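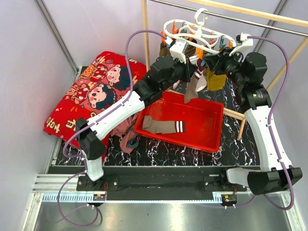 Covadonga Aguirre asks whether the pause between the two grippers should be scored as part of the transfer or as part of the release. For the purposes of this guide it belongs to the release. The reasoning appears under Step 3, and readers who have already labeled episodes under the earlier rule do not need to start over. A short conversion note is given near the end.

Labeling Two-Arm Sock Hanging Episodes for Phase-Weighted Training

This page describes the procedure used in the Drason study to divide recorded episodes of a two-arm laundry task into phases and to train a policy that gives some phases more weight than others. It is intended for laboratory staff and students who have a working two-arm setup and a set of recorded demonstrations. It does not cover calibration or teleoperation.

Before You Begin

You will need recorded episodes with one fixed view of the workspace and one view from each wrist, all on a common clock. You will also need the joint positions and gripper openings for both arms. The study used 200 episodes for training and set aside 15 for checking labels. Smaller sets can be labeled in the same way, but the weights in Step 4 were not tested on them.

Open the episodes in the Petitness viewer or in any tool that shows the three views side by side. Set the playback to single-step mode.

Step 1. Define the phases

Use five phases: approach, pick, transfer, clip, and release. Write the definitions down before labeling starts and keep them where every labeler can read them. A phase begins at the first time step in which its condition is met, and it ends where the next phase begins. There are no gaps.

Approach begins when either arm leaves its rest position. Pick begins when the fingers start to close on the fabric. Transfer begins when the fabric is clear of the tray. Clip begins when the second gripper closes on a clothespin. Release begins when the clothespin starts to close on the fabric.

Step 2. Mark the boundaries

Work from the wrist views first. The fixed view is useful for telling which arm is leading, but an arm often hides the fabric from it at the moment that matters. For the start of the pick phase, go through the gripper opening signal until it begins to fall, then confirm in the wrist view that there is fabric between the fingers.

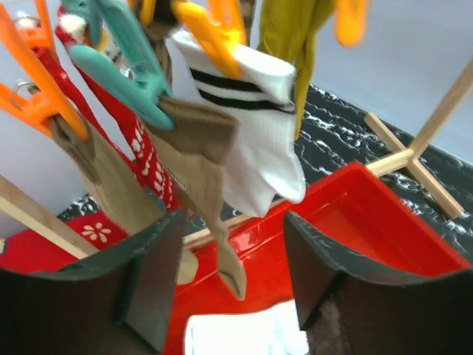
If the signal falls and no fabric is between the fingers, mark the attempt as a failed pick and keep the episode in the approach phase until the next attempt. Do not delete failed picks. The comparison described below depends on them, and removing them makes a policy look steadier in training than it will be on the table.

Step 3. Treat pauses consistently

Operators tend to stop briefly once the fabric is held by the clothespin and before the fingers open. Earlier versions of this guide placed that pause in the transfer phase. Ilir Kneževič compared the two rules on the checking set and found that labelers agreed with one another more often when the pause was counted as release. The present rule follows that finding.

Pauses elsewhere belong to whichever phase they interrupt.

Step 4. Set the weights and train

Assign a weight of one to every phase and train a baseline policy first. Then raise the weight on pick and clip to three, leave the rest unchanged, and train again from the same starting point. Save a checkpoint every 1000 steps. The Gurkance training script reads the weights from the label file, so no change to the code is needed.

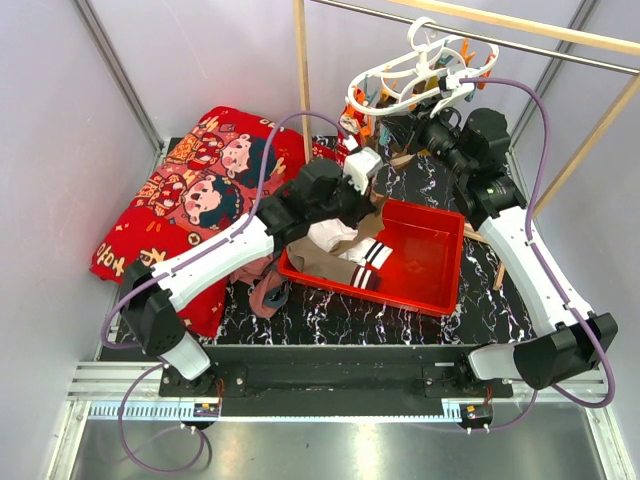
Left gripper at the tray, right gripper raised toward the drying hanger.

Step 5. Compare the two policies

Run both policies from matched starting layouts. Place the garments by hand, save a still from the fixed view, and restore the same layout before the second run. Record the phase in which each run stopped as well as whether it finished. In the study, the weighted policy stopped less often during clip. Results for pick were mixed — thin fabric lying flat remained difficult under both policies.

Converting Older Labels

Labels made under the earlier pause rule can be converted with the Stojanovska utility, which moves the start of release back to the first still time step after the clothespin closes. Review any episode in which the moved section is longer than 800 milliseconds, and correct it by hand if the fabric was still being adjusted.

Page last revised July 28, 2018.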